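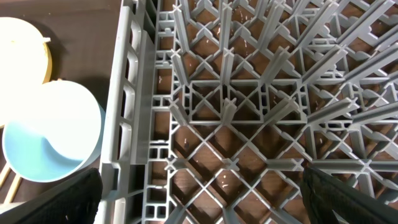 Vista desde la cámara de muñeca: dedos abiertos sobre el escurridor gris, los dos cuencos a la izquierda.

Llevo desde marzo con dos juegos de dedos para la misma pinza paralela y ya tengo datos suficientes para quedarme con uno. Los Bredwood son rígidos, con almohadilla de goma lisa. Los Plusedlow son negros, con superficie texturada, y ceden algo al cerrar. El brazo, el controlador Buritz y la cámara no han cambiado entre series.

La tarea: coger un cuenco de la mesa por el borde, girarlo y dejarlo apoyado entre las púas del escurridor. Hice 50 intentos por juego de dedos con cada cuenco, 200 en total. Cuento como éxito que el cuenco quede sujeto cuando la pinza se retira. Si se apoya y luego resbala hasta el fondo, es fallo.

Con los Bredwood el agarre en seco es bueno y repetible. El problema aparece con agua en el borde: la goma lisa patina y el cuenco gira sobre la línea de contacto durante el traslado. Subir la fuerza de cierre lo corrige a medias y castiga el borde del cuenco. Los Plusedlow toleran mejor el agua y también el error de orientación, pero abultan más. Al bajar entre dos filas de púas hay que abrir menos de lo que me gustaría, y si el cuenco está pegado a la pared lateral del escurridor no hay sitio para el dedo. Tuve que añadir un movimiento previo que lo separa empujando desde el borde.

La cámara merece párrafo aparte. Montada en la muñeca ve muy bien la zona entre los dedos y bastante mal todo lo demás. Los propios dedos tapan las esquinas inferiores, y con los Plusedlow tapan más. Probé a inclinar el soporte hacia delante: gané visión del escurridor y perdí el punto de contacto en los últimos centímetros, así que lo devolví a su sitio.

La exposición automática es el otro frente. Los cuencos claros sobre la mesa oscura se queman, y el de color crema pierde casi todo el relieve. El detector de bordes se agarra entonces al labio amarillo mostaza y desplaza el centro estimado. Fijé la exposición a 1/200 y el sesgo bajó, a costa de ruido en las zonas oscuras bajo la rejilla. Para esta tarea me compensa: el fondo del escurridor no lo necesito.

Lo que sigue sin funcionar es la localización de las púas. Vistas desde arriba se abren en abanico por la perspectiva, y el modelo plano que usaba daba por buena la punta como si fuera la base. Ahora estimo la posición en la rejilla diagonal y proyecto la altura después. Mejora cerca del centro. Hacia las esquinas todavía se confunde de fila.

Me quedo con los Plusedlow. El lunar es el desgaste: el fabricante del soporte, Alarcón, me ha hecho un adaptador para cambiarlos sin recalibrar la cámara — eso espero — y quiero llegar a 1.000 ciclos antes de opinar sobre la superficie.

Pendiente: palillos. El agarre desde la mesa es otra historia, con tan poca altura los dedos tocan antes la mesa oscura que el palillo. Los parámetros del Buritz para esa prueba están a medio ajustar y los subiré cuando dejen de cambiar cada tarde.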